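Speaker notes – Shelf edges and hand baskets: reach, tilt and label placement on low beverage shelves
Puridley session, second slot. Speaker: Radwa Ashour. Slides: Malte Harms.

Slide 1 – title
Give name and employer (Lamrani, store fixtures group). State the scope right away: the bottom two shelf levels of a standard drinks bay, and a hand basket. Trolleys were covered by Asanka Debnath in the first slot, so refer people there.

Slide 2 – what was measured
Layout data come from the Elstead store. Bay width 1012 mm, shelf depth 400 mm. Read both figures aloud, as the back rows have trouble with the small type. The sample is 568 picks, all from the lower shelves. Mention that multipacks were excluded.

Slide 3 – the pick sequence
A low pick with a basket has four steps: lower the basket, reach, clear the shelf lip, place. Most of the talk concerns step three. A bottle has to be raised over the price rail before it can come forward, and the rail height sets how far. If the rail stands proud of the shelf surface, the base of the bottle catches on it. Pause here. Someone usually asks about cans; the answer is on slide 7.

Slide 4 – the basket
Open-mesh plastic basket, single-handed use. With one hand on the near edge, the basket tilts, and small round goods tend to roll to the low side. Solid goods such as fruit should be in before the bottle, and the bottle should be laid down along the long side. Do not spend more than a minute on this slide. The mesh versus solid wall comparison is in the handout.

Slide 5 – rail types
Clear rail, opaque rail, clip-on ticket holder. Clear rails give the customer a view of the bottle base, and they also reflect ceiling lighting, which makes tickets hard to read from a standing position. Shahab Sadeghi has the glare readings if there is a question. Seams between rail sections should fall between facings wherever the bay allows it.

Slide 6 – bottle at the lip 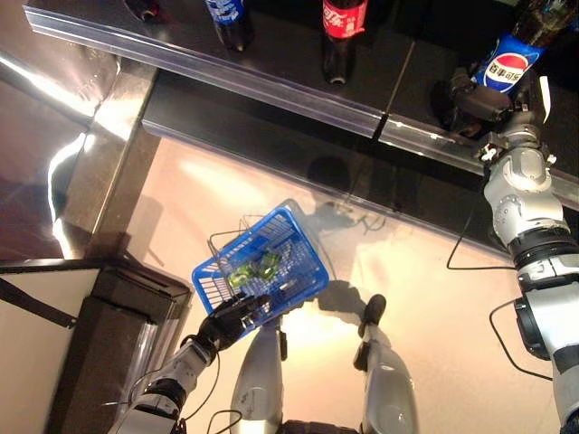 Page last changed: 15/03/2026

Leave this slide up while talking. Point to the Pepsi bottle and its position just above the clear rail, then to the reflections along the rail. Point to the seam near the center. The basket is tilted over the floor with the two green items lying side by side in it, so slide 4 can be recalled in one sentence. The Coca-Cola bottle on the shelf is useful for the facing discussion: red label and blue label on the same shelf, told apart by color well before the lettering is legible from above.

Slide 7 – cans and short bottles
Same lip, less to hold. Fingers have to go behind the can, so the gap to the next row matters more than the rail. Recommended gap is in table 2 of the handout.

Slide 8 – recommendations
Keep the rail top level with the shelf surface on the lowest two levels. Angle the ticket upward. Leave the floor zone in front of the bay clear so a basket can be set down – promotional bins are the usual obstruction.

Slide 9 – open points
Dark, glossy shelf finishes have not been compared with matte ones. Ehab Hamdy is preparing that comparison for June. Clip playback is through Flideo; check the sound is muted before starting.

Questions: ten minutes. Repeat each question into the microphone.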